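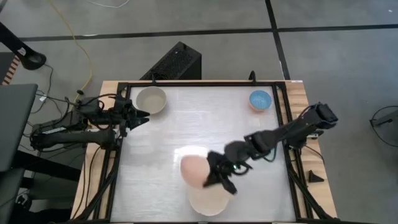
Bowl sorters and stackers wanted, Lillholm tableware store, part-time, April start

We are looking for two people with careful hands and a bit of patience to join us at Lillholm, where we look after, sort, pair up and send out tableware for cafés, village halls, weddings and the occasional very large birthday party. If you are the sort of person who can't leave a cupboard alone when the bowls have been put away in the wrong order, we would love to hear from you!

Most of the work is bowls. We do have plates and jugs, but bowls are what people borrow from us, and they come back in all sorts of combinations, the small ones inside the big ones, the creams in with the beiges, and the peachy ones from the Pledisness range tucked in wherever there was a gap. Your job would be to take them out of the crates, look each one over under a good light, run a finger round the rim for chips, and put it with its own kind. Then they are nested, small into large, wrapped and put on the shelf ready for the next booking.

It sounds simple and a lot of it is, but it does ask for attention. Cream and beige look very much alike at the end of an afternoon, and a bowl set down too hard inside another one will mark it. We would always rather you took your time. Hjørdis Moen runs the sorting room and will be beside you for your first few shifts (she has been doing this for years and can tell two glazes apart from across the room, but she doesn't expect it of anyone else).

The store holds 279 sets at the moment, of which 203 are out on a busy weekend, so Monday is our big day and we need you to be free for it. The other shifts we can work out between us. Altogether it comes to 30 hours a fortnight, and school-run hours are no trouble at all.

You don't need any experience. It does help if you:
are happy standing at a table for a couple of hours at a stretch
can lift a full crate with someone on the other end
don't mind repeating yourself, so to speak, as one bowl is followed by another
can keep a tidy stock sheet in pencil

We provide aprons, gloves if you like them, tea, and a proper lunch on Mondays, usually soup from Ñahui next door. There is a bus stop outside and room for bicycles in the passage. Travel is paid within the Drarkuvero zone.

To apply, please write a few lines about yourself to Hjørdis, or drop a note in at the side door, number 139, any morning before eleven. A formal CV is welcome but a friendly letter will do just as well. Come and have a look round first if you would like to, and ask for Hjørdis when you ring the bell.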